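Pre-session check, two-arm table, Fliltska cell
Button-cap sorting, demonstration set Mosport
Checked by: Radomír Šťastný
Start: 7:40 a.m.

1. Emergency stop, both sides
OK. Pressed each one. Both arms went limp with the usual air of relief.

2. Table bolts and arm bases
OK. Left base took a quarter turn with the hex key. It took a quarter turn in August too, so we're either fixing it or unscrewing the building.

3. Mat flat and square to the table
Pass with comment. Creases remain. Paulík ironed the last one and we don't talk about the last one.

4. Cables clear of the joints through full travel
Pass with comment. Ran both arms slowly through the whole range. Nothing snagged, but the slack on the right gripper cable is generous. Re-tie before the afternoon block.

5. Grippers open and close fully, pads clean
OK after cleaning. Left pads had a film on them that I chose not to identify.

6. Tray and parts
Pass. Caps and small black parts go in the tray before every episode, in a different arrangement each time. "Different" means different. Moving one cap by the width of a fingernail is how we got 124 episodes of the same episode last month, and the model learned it beautifully and nothing else.

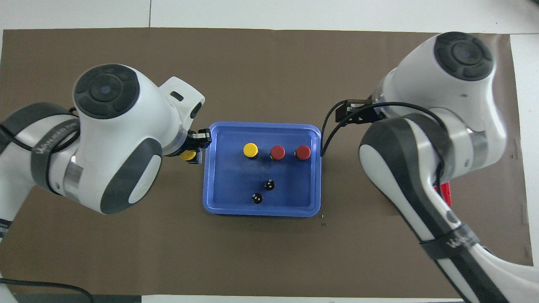

Operators get bored around the second hour and start laying the caps out in tidy rows. Shake the tray if you have to. Crooked is good, touching is good, and a cap against the rim is worth having because it's annoying to pick up.

7. Head camera view
OK. Lens wiped, exposure locked. Please don't unlock it to "see what happens."

8. Recording
FAIL, then pass. Disk had room for 6 episodes. Cleared the test folder, which Barnik swears held nothing important. Ran 12 short trial episodes, all saved, all play back.

9. Labeling bad takes
Not checked. A dropped cap gets marked as a drop, including when you were the one driving.

Open items: right gripper cable, spare mat, left base bolts (again).
Cleared to record.
R. Š.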